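Manuals > Roltunell sorting cell > Set-up guide > Section 4

Contents Safety Set-up Daily running Faults Spares

4. Setting up the practice board and running the first sort

Read this section before you switch the arm on for a new shift team. It was written by Bleddyn Harries with the day shift at the Gökçe packing works, and it differs in places from the supplier's quick-start sheet. Where the two disagree on speed or staffing, follow this one. Where they disagree on electrical matters, follow the supplier.

4.1 What the cell is for

The sales leaflet says the cell "frees your people for better work". Treat that with care. In our first month it took over the sorting of small moulded parts and handed back three other jobs: loading the board, clearing the stops and checking what the arm had put where. Kadir Uçar used to sort by hand for a full shift. He now watches a machine sort for most of one, and he will tell you it is the more tiring of the two.

Plan the rota with those jobs in it. Do not take a person off the line on the strength of the cycle figure in the leaflet.

4.2 Before you start

1. Tell the people on the line that the cell is about to run. A nod across the room does not count.
2. Turn the mode key to HOLD and take the key out. The person setting the board keeps it.
3. Check that the board is flat on the perforated plate and that the bolts at its front corners are tight. Hand-tight will not do.
4. Wipe the board with a dry cloth. Spray cleaner leaves a shine that upsets the colour reading.
5. Look at the finger and its bracket. If the finger moves when you push it gently sideways, stop and go to Section 7.

CAUTION: HOLD stops the arm but does not cut the power. Keep your head out of the space above the board while anyone is at the panel.

4.3 Loading the practice blocks

Use the plastic practice blocks for every first run. Live parts come later, once the shift lead has signed the sheet.

1. Put the blocks down on the board by hand, with a clear gap from the board's edge.
2. Leave open board on the side the arm will work from.
3. Step back behind the yellow line and return the key.
4. Select program 204 at the panel. Program 42 is the old demonstration and should not be used - it runs faster than we allow here.
5. Set the speed to 300 and press START.

Note: The panel will offer to "optimise" the speed after a few runs. Say no. Necati Akgül accepted it one Tuesday and spent the rest of the morning picking blocks off the floor.

4.4 Checking the layout

Compare your board with Figure 4 before you let a run continue. Blocks of the same colour should sit together in the column, and the column should be well clear of the finger. A single block near the finger is acceptable. Two or more are not, and you should press STOP and lay them out again.
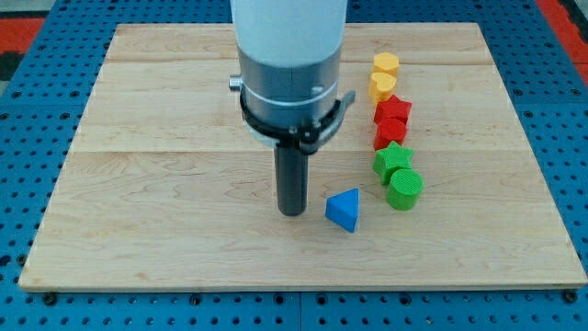

Figure 4. Yellow, red and green blocks paired by colour in a column, with one blue block on its own near the finger.

Shape does not matter for this check. Stars, hearts and cylinders may share the column so long as the colours keep together.

4.5 When it stops

1. Read the message aloud to whoever is with you and write it in the log in full. "Arm stopped again" is no use to the next shift.
2. Turn to HOLD, take the key, then clear the blocks.
3. Start again from 4.3. Never resume half-way through a run.

Time spent on stops is working time. It goes in the log as such and is not to be put down as a break, whatever the Doltora reporting screen calls it. Their screen counts a stop as "operator idle", and we have asked them to change the wording. So far they have not.

4.6 Handing over

The outgoing operator stays until the incoming one has seen a full run. If you are asked to look after the cell and the packing bench together, refer the request to Bülent Aksoy before you agree to it. One person cannot do both safely at the speed given above, and the trial in January did nothing to change our minds.

Go on to Section 5 for live parts.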